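Cludix brings the desk telephone back to Flondard's shared offices
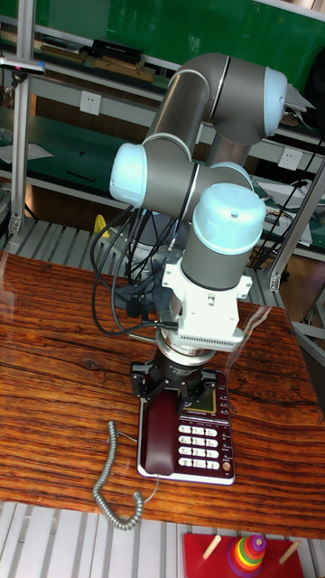 Press notice no. 2 – page 1

Jun 24, 2020

Cludix, the office supply firm, is to fit desk telephones throughout the Flondard shared office building. The order covers 170 phones, with another 70 kept in store as spares and for new tenants. Fitting started in May on the ground floor and will carry on floor by floor until every rented desk has its own line.

The phones are corded, with a maroon body and a silver-white rim. The handset rests on the left and the keypad has white buttons, set out in four rows of three. There is a small display screen, and a column of labelled buttons runs down the right-hand edge.

Flondard asked for a corded phone after a survey of its tenants. Many of them run small businesses and take orders or bookings by phone all day. They wanted a handset that stays on the desk and does not need charging, and they wanted buttons they could press without looking twice.

Each phone comes with a printed card that explains how to pass on a call, pick up a colleague's line and change the ringing tone. Tenants can keep their present number if they wish. Those who would like a new one should tell the front desk before their floor is fitted.

Wiring is being done by Voyle, which already looks after the lights and sockets in the building. Work takes place in the evenings so that desks can be used as normal during the day – tenants are only asked to clear the back edge of the desk before they leave.

The old phones will be collected in crates on each landing. Any that can be mended will go to Briseo, a charity that supplies furniture and equipment to community groups. It has passed on 900 items of office equipment so far.

Desk phones are included in the rent for all Flondard tenants. Calls are charged monthly.

Notes to editors

Cludix supplies desks, chairs and telephones to offices and schools. Further details and prices are available from the Cludix press office.

Ends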